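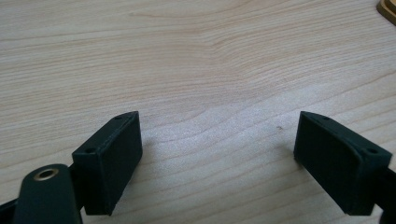
Six months on the bus

Posted 2018-07-25 in Life, Getting about

I sold the car in January. A few of you have been asking how it's going, and I kept putting off writing about it until I could say something more useful than "bit cold". It's not cold now! It's so warm on the top deck that I came home yesterday with the pattern of the seat printed on the backs of my legs, and I had to peel myself off to ring the bell.

For anyone new, the short version. I live at one end of a town and work just past the other end, and for years I drove between the two, moaning about it all the way. Then the Putidness (yes, that was her name, my sister gave it to her after the milk incident) failed her MOT on the brakes, the exhaust and something underneath that the man at the garage just pointed at and sighed. The repair was going to cost more than she was worth. I took what the scrap people offered me, kept the ice scraper for sentimental reasons, and went and stood at the bus stop.

The bus is the 609. It's run by Dusent, who paint everything a sort of boiled-ham pink, and on paper it takes 44 minutes from my stop to the one by the ring road. On a good morning it really does. On a bad morning there are roadworks outside the hospital, a delivery lorry on the hill and somebody trying to pay with a note, and you can grow quite old. I've been late for work four times that I'd blame on the bus and rather more that I'd blame on me.

What surprised me most is how much I'd forgotten about waiting. In the car I never waited, I just sat in traffic being cross. At a bus stop you stand there with a lot of other people and look up the road together. We all lean out at the same moment. When something big comes round the corner and it's a bin lorry, there's a little sag down the whole queue. I've got fond of that sag. 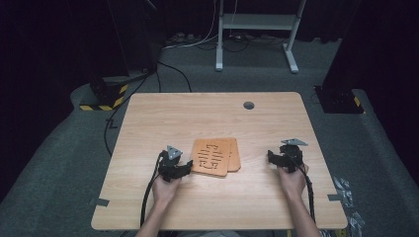

Reading was supposed to be the great prize, of course. I had a pile ready. I was going to get through all the fat novels I've been given for Christmas and never opened, and I did manage one and a half of them before the clocks changed. Then I found out I feel sick if I read between the roundabout and the railway bridge, so now I read as far as the roundabout, look out of the window for ten minutes, and start again on the flat bit by the playing fields. It makes for a peculiar way of following a plot. I'd lost track of who was married to whom by chapter five and had to draw myself a family tree on the back of a receipt.

So mostly I look out of the window. You see over hedges from upstairs! I had no idea that the big grey house near the church has a full-sized boat in its garden, or that there's a row of beehives behind the tyre place. There's a cat who sits on the same porch roof every morning looking like the manager of something. I drove past all of it twice a day and what I mainly knew about was the back of the van in front.

Now, the bad things, because I promised I'd be fair. Rain is bad. The shelter at my stop has a roof but only one side, and it's the wrong side. The evening service is bad as well. After seven it drops to one an hour, and if you miss it you're either walking or buying chips, and I've bought an awful lot of chips this year. Big shopping is impossible, so I've gone over to little shops every couple of days, which I thought would cost me more. Some weeks it does. I carried a bag of compost home in May and I won't be doing that again – it split on the stairs, and the driver was very nice, but I'll be finding bits of bark in those shoes until I die.

And people's phones. I'm not going to go on about it. Just, if you're the man with the divorce, we all think you should let her have the caravan.

Money, since that's what my dad asks about every single time he rings. A monthly pass is 49 pounds. I've added up what the car was costing me in petrol, insurance, tax and parking and I'm not going to write it down here, it made me want to lie on the floor. Let's say the bus wins by a long way, even with the odd taxi and the chips. I've put the difference in a separate account and then, naturally, spent a chunk of it at Miettinen, the bakery that happens to be eleven steps from where I get off. Their cardamom buns come out just after eight. If the bus is early I have to hang about until they're ready, and I've never once minded.

I asked in the last post whether anybody else had done the same and regretted it, and I've had more replies to that than to anything I've written, including the one about the wasps. Most of you were kind. A couple of you said it's all very well with a bus that turns up, try it out past Stiltero where there are two a day and none in the school holidays. Fair enough. I grew up somewhere very like that and I remember the walk. I couldn't have done it there and I wouldn't tell anyone else to.
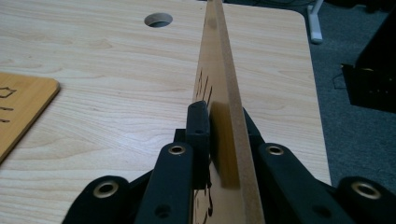 Hélène Charbonneau wrote that she'd lasted a year without a car and bought another the week her mother came out of hospital, and that she still catches the bus into town when she's on her own, mostly for the conversation. She also says to keep a spare pair of socks at work. I've now got three pairs in my desk drawer and I've used every one of them.

Akua Alhassan wanted to know about getting to the sea, which is the question I've been dodging. I haven't been since I sold the car. It's two buses and a train, and the last train back leaves before the light gets really lovely. I did look at hiring a car for a weekend in August, and I may yet do it, though I'm slightly worried I'll like it too much.

I'll let you know. In the meantime they've changed the timetable again, so I need to go and find out when I'm getting up tomorrow.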